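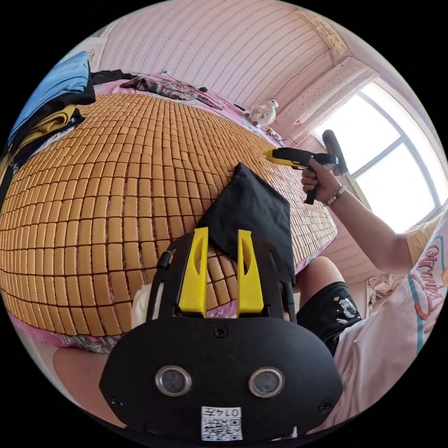 *Kurtuluş, January. Photo: Fedir Hordiienko*

## Clilico hand coffee grinder, after four months

I bought the Clilico from Clelari, the small coffee shop near the end of my street in Kurtuluş. It cost 4,000 lira, which was more than I wanted to pay for a thing without a motor. Before it I had an electric Didham with blades. The Didham was fast, but it made dust and big pieces at the same time, and my coffee was bitter and weak together. I did not know this was possible.

### Grinding

I drink mostly filter coffee, one big cup in the morning and sometimes a second one at four o'clock. For this the Clilico is very good. The grounds look even to my eye, the water goes through at the same speed every day, and there is very little mud on the paper. With light roasts you need some strength. My arm was tired in the first week and then I stopped to notice it.

For Turkish coffee I can't recommend it. The finest setting is almost enough, but only almost, and it takes so long that my neighbor, who came for one cup, asked if she should come back on Wednesday. For the cezve I buy coffee already ground.

Espresso I have not tried. I don't have a machine.

### Handle and body

It weighs 537 grams on my kitchen scale, without beans. At home this is a good weight, because the grinder stays quiet in the hand. In a backpack I feel it. I took it on a train trip one time and after that it stayed in the kitchen.

The handle comes off for storage, and this is the part I like least. It sits on the shaft only by its own fit, there is no screw or magnet. If you turn the grinder upside down to shake out the last grounds, the handle falls in the sink. Mine has already a small dent on the end.

The knob is wood and comfortable. It had a dry, rough feeling when it was new, so I rubbed a little walnut oil on it.

### The adjustment ring

The ring is under the burrs, so you must take off the cup to change anything. It clicks clearly, but the numbers are printed in gray on dark metal and in the evening I can't read them. I put a dot of white nail polish at my filter setting. If you change often between brewing methods, this will annoy you more than me.

### Cleaning

The manual has 3 pages about cleaning and the English is difficult, even for me -- or maybe especially for me. What I do is simple. Once in two weeks I open it, brush the burrs with the brush from the box, and wipe the cup. No water on the burrs. When you put it back together, look for the thin washer. It sticks to the spring and you can lose it easily. I found mine in the rice.

### Clelari service

The first cup had a bad thread and would not close straight. They changed it the same day and did not ask for the receipt. They also sell the cup separately, and a spare washer.

### Would I buy it again

For filter coffee yes, at this price, if the shop is close and you can hold one in your hand first. People with small hands should do this for sure, the body is wide.

I give it 4 of 5. With a better handle I would give it more.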